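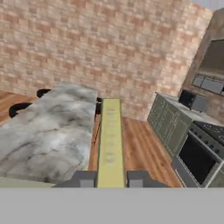

3. Kitchen layout and food waste in shared housing

3.1 Setting and households

The study was carried out in two housing blocks, Marov and Ommont, both run by the same non-profit landlord and both let to adults who share a kitchen with people they did not know before moving in. Marov was converted from a textile store and has one large kitchen on each floor. Ommont was built as student housing and has smaller kitchens, each used by the residents of a single corridor. In both blocks residents buy and cook their own food. There is no meal plan, and the rent does not cover any food.

We asked all residents to take part. Of those asked, 338 agreed and filled in the first questionnaire. Residents who moved out before the end of the study were kept in the analysis up to the week they left. Those who moved in after July were not added. Visitors and partners who ate in the kitchens regularly were not recorded as household members, although several residents told us that they cooked for them. This will have made the waste per person look higher than it was in a few kitchens, and we return to it in Section 5.

3.2 What was measured

Food waste was collected in lined caddies supplied by the project. Each kitchen had one caddy for cooked food and plate scrapings and another for raw or unopened food. Peelings, bones, tea leaves and coffee grounds went into the landlord's ordinary food bin and were left out of the totals. The caddies were emptied and weighed in the morning, before eight, by one of the field team. In the first fortnight a good deal of peel ended up in the raw food caddy, and we have dropped those weeks from the tables.

Residents also kept a short diary. They were asked to write down what they threw away, where it had been stored, and why they no longer wanted it. The diary could be kept on paper or on a phone. A total of 665 diary pages were returned. Pages with only a name or a date on them were set aside. The entries were coded by Rocío Zepeda and Aatos Kallio, who worked separately and then compared their codes. Where they disagreed, the entry was discussed with Juwita Lubis and given a single code.

Storage was recorded by a visit to each kitchen. We noted the fridge space available to each resident, whether the shelves were labelled, whether dry food was kept behind doors or in the open, and how far the fridge stood from the main work surface. We also noted whether there was somewhere to put down shopping while the fridge was being rearranged. The last item was added after pilot visits to a third block, Masach, where residents said they pushed new food in at the front of the shelf when they had nowhere else to put it.

3.3 Work surfaces

Much of the earlier writing on shared kitchens treats the work surface as a place for preparing food and says little else about it. In our interviews it came up most often as a place for leaving things. Residents used it for bread, fruit, opened packets, pans of food that were still cooling, and items they wanted others to finish. Food left out in this way belonged to somebody at first, but after a day or two the others were often unsure whose it was. One Marov resident said that she would never throw away another person's rice, "so it sits there until it is nobody's rice, and then it is my problem".

A large surface can therefore work in two directions. It gives residents room to unpack, to see what they have and to cook at the same time as someone else. It also gives them room to leave food out of the fridge. The type of surface that residents had in mind when they spoke of a "proper" kitchen was fairly consistent, and Figure 2 shows a rendered interior with a large countertop of this sort, in white marble with grey veining.

Figure 2. Rendered kitchen interior with a marble countertop, wooden floor and brick wall.

Material was mentioned less than size. A few residents said that a pale surface made crumbs and spills easier to notice, and a few others said that it made the whole room look dirty by the evening. We found no clear link between these remarks and the amount of food thrown away. Cleaning was a more common source of argument than waste, and in some interviews it was hard to keep the two subjects apart.

3.4 Storage and forgotten food

The most frequent reason given in the diaries was that the food had been forgotten. This was true in both blocks, though the forgotten items differed. In Marov they were mostly leftovers in tubs. In Ommont they were mostly salad, herbs and soft fruit bought in packs too large for one person. Residents in the smaller kitchens also threw away more bread, which they tended to keep in their bedrooms and find again once it had gone stale.

Labelled shelves helped with disputes over ownership. Their effect on waste was weaker. In several kitchens the labels carried the names of people who had left, and the food on those shelves was left alone for weeks. Where residents had set aside a shelf for food that anyone could take, the cooked food caddies were lighter, but these kitchens were also the ones in which people most often ate together. We cannot separate the two with the data we have.

The distance between fridge and work surface made little difference in either block. A place to put down shopping did matter. In kitchens without one, diary entries more often mentioned older food found at the back of the shelf behind newer packets of the same thing. Yoghurt, sliced ham and cooked pulses were the usual examples.

3.5 Limits of the kitchen data

The storage visits were made during the day, when many residents were out, and so give a tidier picture than an evening visit might have done. Ville Hirvonen repeated the visits to the Marov kitchens after six in the evening and found the same fridges but far more food on the surfaces. His notes are used in Section 4 for Marov only. No evening visits were made in Ommont.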